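**Thread: Can anything wipe down a table yet?**

**rerkby_bench** (2024-01-29)
We have 55 tables that get wiped and checked every night. I want to know if a machine could take that over this year. Not folding shirts, only tables. Pale wood, fine grain, two fingers over it:

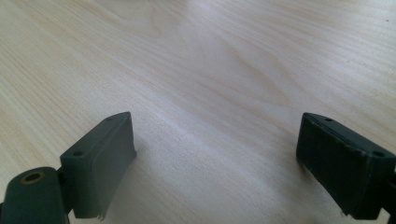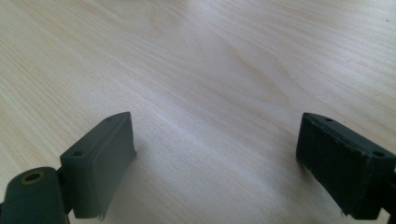 *Both: fingers open, bare tabletop between them. Tiny dark speck near the top right corner.*

**Handetti**
Wiping, maybe. Checking, no. Would it know that speck from a crumb? I can't tell from these.

**archie_niven**
Disagree. Sorting crumbs from marks is a camera problem and a cheap one. Pressure is harder. Too light and you smear, too hard and you wear the finish. Also the left pad is frayed at the bottom. I'd swap it before it holds a rag.

**Handetti**
Glare in the first one washes out a good part of the grain. Try your cheap camera on that.

**archie_niven**
So move the lamp.

**jelinek_shop**
We tried an arm on benches in July. It ran 168 hours and did fine on flat tops. It missed the edges every time, and one person still had to clear the benches first.

**rerkby_bench**
How long per table?

**jelinek_shop**
Around 100 seconds. A person with a rag is faster.

**Handetti**
Then I'd stick with the rag.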